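Progress report to the Istar Fund, community kitchen project
Prepared by Azadeh Rostami, 12 Aug 2026

Dear Raghda,

Thank you again for your patience while we got settled, and for the kind note you sent after your visit. I'm happy to say that the shared kitchen at Mousavi House is in much better shape than it was in the spring, and that people are cooking in it nearly every day now!

Most of our effort since the last report has gone into the everyday things – bowls, plates, where the spices live, who washes what. It sounds small on paper, I know, but it was the subject of most of the complaints we used to get. Hugo Rivas went through the cabinets with the Thursday cooks and took out whatever was chipped or had lost its lid. We then spent $313 of the $400 equipment line on replacements, mostly stainless steel bowls and a few good pans, and Gert Kekana drove over to Draltier to pick them up.

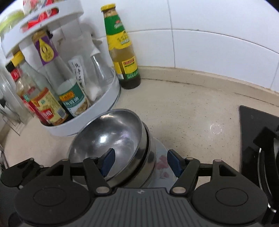

Are the residents keeping their own dishes in the shared kitchen?
Anyone who wants to may do so, and each household has one shelf for plates and cups from home, while bowls and pans are shared by everyone.

The counters are wiped down after each meal, and the spices stay out where people can reach them. We did have one slow week in August when the dish sink drained badly, and dinner moved to the small room downstairs. Kianoush Bakhtiari sorted it out with the plumber, and the bill came to less than we feared.

We still have four drawers to go through, and 40 new hooks waiting to be put up for mugs and towels. The rest of the equipment money will go toward dish racks, if you are comfortable with that. Please do let me know, and come by for lunch whenever you like.

With warm thanks,
Azadeh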